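Sorting a Mixed Shelf: Teapots, Tins and Paper Goods
Tristgate Home Notes
2 January 2024

Open shelves collect items with different storage requirements. Clear the shelf onto a covered table before assigning places. A carpeted or felted surface protects enamel and prevents cans from rolling. Work from one end and keep food apart from soft goods.

Cast iron teapots. Check whether the interior is enameled or bare. Rinse with hot water only, empty at once, and dry with the lid off. Store with the lid resting ajar. Do not stack anything on the handle. Light rust inside a bare pot can be treated by boiling used tea leaves in it for 6 minutes, then drying the pot over low heat.

Cans and boxed snacks. Stand cans upright so the date can be read without handling. Press down plastic caps fully. Boxes of biscuits or wafers keep their shape best on the long edge, as on a bookshelf, with the opened end facing out. Once the inner bag has been opened, fold it twice and clip it.
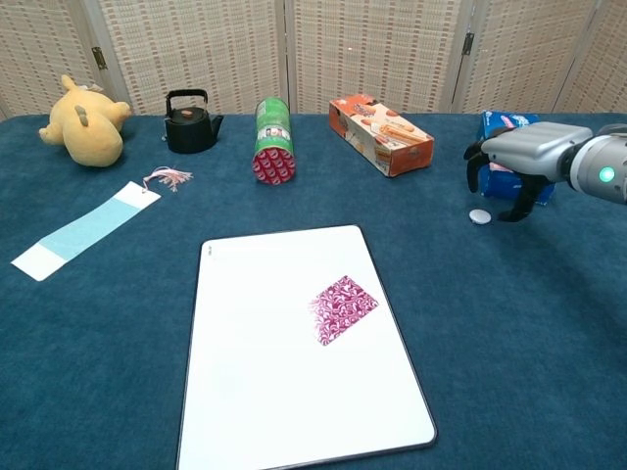 Plush toys. Keep them off food shelves, as pile holds crumbs and dust. Surface wash with a damp cloth and a drop of mild detergent, then air dry. A lidded bin is adequate for storage.

Bookmarks and tassels. Store paper flat. To straighten a tassel, hold it in steam for a few seconds, comb the threads with your fingers, and wrap it in a strip of paper until cool. Keep the steam away from the printed part.

Woven folding screens. Vacuum with a brush attachment at low suction, following the weave. Wipe metal hinges dry and apply one drop of light oil each February. Fold the panels fully before moving the screen.

Shelf load. Brackets rated for 80 pounds per pair are sufficient for all of the above.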